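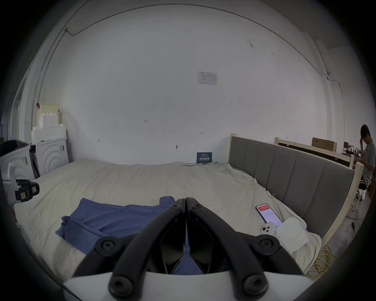
Giang Thái says in the linen thread that a sheet which creases straight after making the bed has usually shrunk in one direction only, and that a hotter iron will not help. Before I replace the set I would like to know whether that is right.

The sheets are Zellia cotton percale, 200 thread count, flat, bought in June for a let room in Zillisby. They are washed at 60 degrees, spun at 1200 and tumble dried on the cotton setting. New, they lay flat with enough to tuck on all sides. They now pull tight across the width, have slack along the length and are creased by evening. The label says 100% cotton and gives no shrinkage figure. The mattress has not changed.

What I want to know:
Can shrinkage be measured at home with any accuracy?
Does a lower wash temperature stop it, or has it all happened by now?
Is a cotton and polyester mix the sensible replacement?

Posted by Tiêu in Laundry and Linens
Viewed 2176 times

Khải Đinh
Accepted by the poster

It can be measured, and it is worth doing before you spend anything.

Take a sheet you have not yet washed if you have a spare. Lay it on a floor or a bed without stretching it. Mark two points 49 cm apart along the length with laundry pen, and two more the same distance apart across the width. Keep the marks away from the hems, which shrink differently from the body of the cloth. Wash and dry as you normally do, let the sheet rest flat for an hour, then measure again. Divide the loss by 49 and multiply by 100 for the percentage. Repeat after the third wash and the fifth.

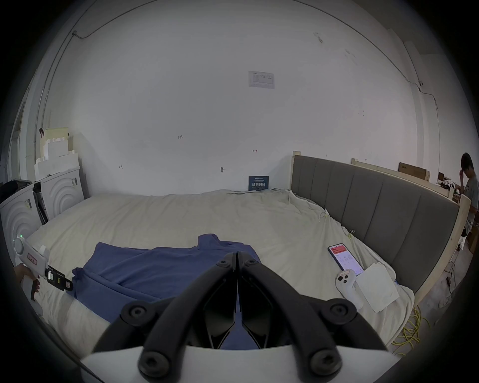 Blue cloth laid out on a rumpled cream-coloured sheet.

Plain cotton percale loses up to 5 per cent in my experience, most of it in the first few washes. The loss is seldom equal both ways. The threads that were held under tension at the mill relax more when they get wet, and in most sheeting those are the lengthwise ones. Yours is tight across the width, so the flat sheet may have been cut with the length of the cloth running across the bed. Compare the two directions: the side edges woven by the loom (selvedges) are firm and do not fray, and they run with the length of the cloth.

As to temperature, dropping to 40 degrees now will change little. The dryer matters more. Take the sheets out slightly damp and finish them on a line or over a door. Overdrying sets creases hard, and ironing them out afterwards needs steam and a good deal of time.
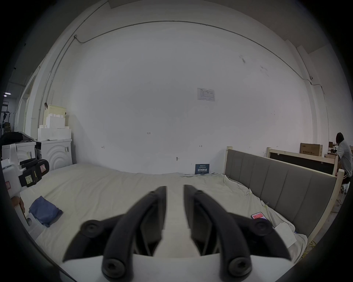

How much larger than the mattress should a flat cotton sheet be?
Add the mattress depth twice to the width, then 25 cm each side for tucking, and allow 5 per cent on top for shrinkage. Do the same for the length.

On the mix: 50/50 cotton and polyester shrinks less and comes out of the dryer smoother. It also holds on to body oils and pills sooner. For a let room with a change every few days I would accept that. For my own bed I would not.

Stirkance

Thread count is mostly marketing. Buy bigger sheets. I use king size on a double and have not ironed one since.

Also check that the drum is not overfilled — two sheets and two pillowcases is a full load for drying, whatever the machine claims. Sheets twist into a rope if there is no room, and the middle stays wet while the outside bakes.

Tiêu
Reply to the accepted answer

I measured the spare. The selvedges run across the bed, as you suspected. After one wash the marks in that direction had closed up by 2 cm and the others by less than half of one. I will turn to a larger size and stop the dryer early.

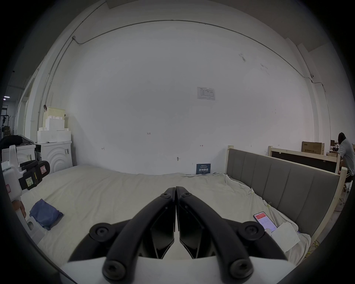

Giang Thái added that a sheet cut that way can still be used on a narrower bed, provided the hems are sound, and that the second wash on the spare should be measured too — the first figure on its own tends to understate the total.

Khải Đinh agreed on the second wash, and suggested writing the figures on the hem tape in the same laundry pen so they stay with the sheet.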